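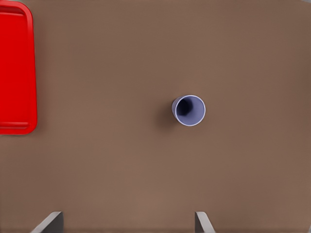 FOR IMMEDIATE RELEASE
2025-01-18

Trindstead shared workshop opens its home-built robot arm project to the public

TRINDSTEAD - Members of the Trindstead shared workshop are putting their robot arm, Cata, out in the open. Plans, parts list, control code and the simulator, all free to download from the workshop's site. Open bench night to follow in April.

Cata is a tabletop arm with a two-finger gripper, built after hours by four members on a budget of $2000. Final spend so far $1831, with the motors and the power supply taking most of it. Job number one for the arm is a plain one. Pick up a cup, put it in a tray. The group practises it in simulation first, with a red tray off to the left, a small lavender cup out on a bare brown table and the grey fingers open, before any of it goes near the real motors.

"We stripped two gearboxes in the first month by testing straight on the arm," said Lorraine Tindall, who started the build. "After that I said no more. It runs on the computer or it doesn't run. Costs nothing to knock over a cup that isn't there."

The simulator was written by Tarun Bhardwaj and works on an ordinary home computer. The view is from nearly straight overhead, same as the camera mount planned for the bench. Each new version of the code has to get through 1000 simulated tries before it goes on the arm. Current best is 831 cups in the tray. Most of the misses come from the fingers closing early and tipping the cup, Bhardwaj said, and a fix is being worked on now.

Dean Rudd did the frame and the bench mount. First base was particle board and it flexed. Second one is steel plate, cut from offcuts donated by Bickerstaff, a local metal shop, and has been solid. Rudd has also redrawn the fingers with a tapered tip so they can be printed flat with no supports. Drawings for both versions are in the download, the old ones are marked as such, please dont build those.

"People see a robot arm and figure it's a university thing," Rudd said. "If you can put up a shelf you can build this base. Wiring takes a bit more patience."

Control boards were supplied at cost by Curnberg, which has also offered a second set for the spring workshops. The group is looking for people to build a second arm from the published plans and report back on whatever is missing or wrong. No experience needed. Soldering help available on site. Builders under 16 welcome with an adult.

Raymonde Gill is running the April bench night and will post the exact date and sign-up sheet on the workshop noticeboard and web page. Space at the benches is limited. Bring a laptop if you have one, the simulator can be intalled on the night. Safety glasses provided.

Next on the list for Cata: an emergency stop button that can be reached from both sides of the bench, a lighter wrist, and cups in more than one colour and size.

Media contact: Raymonde Gill, Trindstead shared workshop
Technical questions: Tarun Bhardwaj, same address, put Cata in the subject line

- 30 -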